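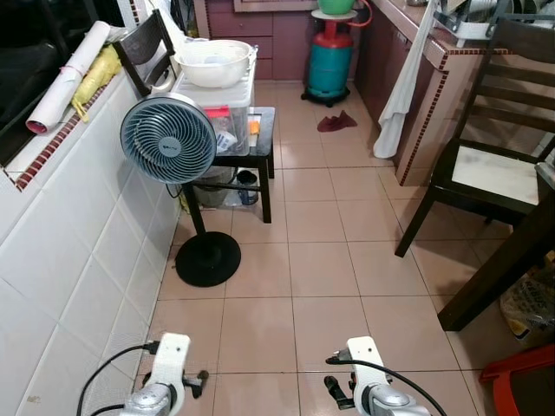

*O corredor da cozinha, com as duas garras em primeiro plano.*

Vitória Cordeiro pediu-me que chegasse cedo, porque gosta de falar de contas antes do almoço, e recebeu-me com um caderno de capa mole onde anota, a lápis, tudo o que a Trornari pensa comprar. É ela quem faz os orçamentos de equipamento da empresa, que trabalha com robôs de dois braços em casas comuns, e confessa que este ano o caderno já vai no segundo volume.

"As pessoas perguntam sempre quanto custa o robô", diz, enquanto procura a página certa. "Eu compreendo, é a pergunta natural, também foi a minha primeira. Mas o braço compra-se uma vez, negoceia-se, discute-se o desconto, e depois vêm os cabos, os dedos das garras, as peças de reserva, o transporte, e aí já ninguém está com paciência para discutir."

O plano para o próximo período prevê 11 pares de garras, e Vitória defende cada um deles com uma ternura quase de mãe. Oito seguem para trabalho diário em cozinhas e salas, os outros três ficam na prateleira. Foi essa prateleira que deu mais conversa. Wilson Grajales, responsável pela manutenção, queria cinco de reserva; a direção preferia nenhum. "O Wilson trouxe-me uma caixa de dedos gastos e despejou-a em cima da minha secretária", conta ela, a rir. "Fiquei com três na proposta e com a secretária riscada."

Pergunto-lhe como se mede uma casa antes de comprar, e a resposta demora, com desvios pelo caminho (falámos de azulejos, de uma tia, de um frigorífico que não passou numa porta). O que ela quer saber é a largura livre entre os móveis, a altura das bancadas e onde estão as tomadas. "Uma cozinha tem cadeiras, tem a ventoinha no chão, tem a botija do gás. Eu não vou pedir a uma família que arrume a vida toda para caber a minha máquina. Tenho é de comprar a máquina que cabe."

Para as bases, há duas propostas em cima da mesa. A da Zirnow é mais barata e tem um prazo de entrega de 15 semanas; a da Ciltach custa mais 21 por cento, mas inclui a montagem e um dia de formação. Vitória inclina-se para a segunda, embora ainda não o tenha escrito a tinta. Korkor Sarpong, que coordena as equipas no terreno, pediu-lhe sobretudo que não misturasse fornecedores. "E tem razão, coitada. Com duas marcas, são dois tipos de parafuso, dois manuais, dois telefones para ligar quando alguma coisa para."

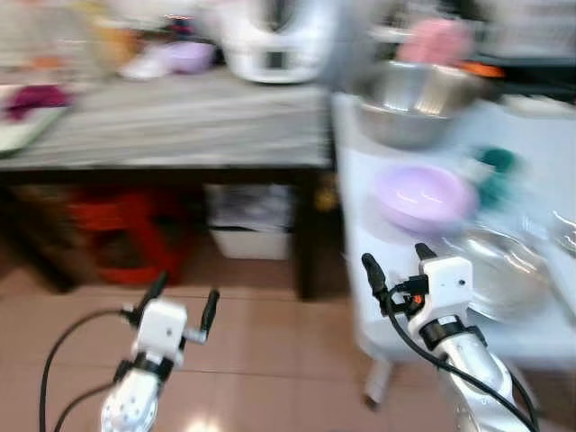
*Os braços entre a mesa de madeira escura e a mesa branca, coberta de loiça.*

Os cabos merecem-lhe um capítulo à parte. No orçamento anterior vinham numa linha chamada "diversos", e ela ainda se aborrece quando fala nisso. Agora têm linha própria, com quantidade e comprimento, e a verba é revista de dois em dois meses. "Eu gosto muito de tecnologia, gosto mesmo, mas o meu coração está nos consumíveis!"

E alugar, em vez de comprar? Fez as contas com a Ankrah, que aluga conjuntos completos, e achou a proposta séria. Para um projeto curto aceitava-a de olhos fechados. Para o que a Trornari tem em mãos, o aluguer acabava por sair mais caro e deixava-a sem liberdade para trocar os dedos das garras quando quisesse, coisa de que o Wilson não abdica.

A decisão final fica para maio. Até lá, Vitória quer voltar a duas das casas com a fita métrica e pedir à Ciltach que ponha por escrito o preço das peças durante o segundo ano. Antes de me deixar sair, ainda abriu o caderno para acrescentar uma linha de que se lembrara a meio da conversa: capas de proteção para o transporte, oito, a confirmar com a Korkor.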